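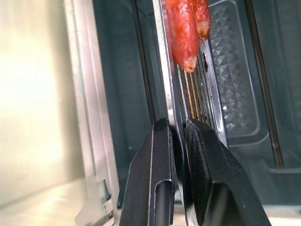
Why cook sausages in a small oven when a frying pan is quicker?

Mostly so you can get on with something else. A pan wants you standing over it, turning things, wiping the hob down afterwards. A small oven does the top and the sides while you peel your potatoes, and in a shared kitchen that matters a lot.

These are my notes for session 4 of the Sarnside evening course, Cooking in a Small Kitchen. I've typed them up a bit more fully than usual as a few of you missed the start. – Mared Landeg

Before you put anything in

Take the rack out and look at it in decent light. Little bits of burnt stuff love the side rails and the gaps between the bars, and they'll smoke long before your supper is ready. If the rack won't come clean with a brush, soak it in hot water and washing-up liquid for an hour and have another go. Golden or brown staining on the metal that won't shift is fine, I've given up on mine.

Heat the oven up properly first. Small ovens lose their heat quickly when the door opens, so get everything ready on the worktop and be brisk.

Putting the sausages on

Lay them lengthwise or across, whichever gives you more room, but leave a finger's width between them if you can. Where two sausages touch, the skin stays pale and soft. I know some people like that! My brother Lewis does it on purpose.

Don't prick them. I was taught to, and I did it for years, and all it got me was dry sausages and a greasy oven floor. Do put a tray underneath to catch the fat.

Timing

For ordinary thick pork sausages from raw I allow some 25 minutes, turning them once at 14. Precooked ones need less, so go by the packet. Smoked red ones can fool you, as the skin has plenty of colour before it goes anywhere near the heat. Look at the ends instead, but don't trust looks on their own – cut the thickest one through the middle, and if you have a probe you want it well above 70°C in the centre.

A wrinkled skin usually means a sausage has had long enough, or a bit too long. Still perfectly nice in a bun with onions.

Getting them out

Use tongs for the sausages and a thick dry cloth or glove for the rack. A damp tea towel lets the heat straight through (I have the mark on my thumb). Pull the rack only part of the way, as some of them tip when they're more than half out, and turn the oven off before you sit down.

For next time

Bring 6 sausages of any sort and a lidded box to take them home in. We're doing onion gravy and then the batter from the Tevbridge handout, so please read that first. If you've lost yours, there are spares in the tray by the door.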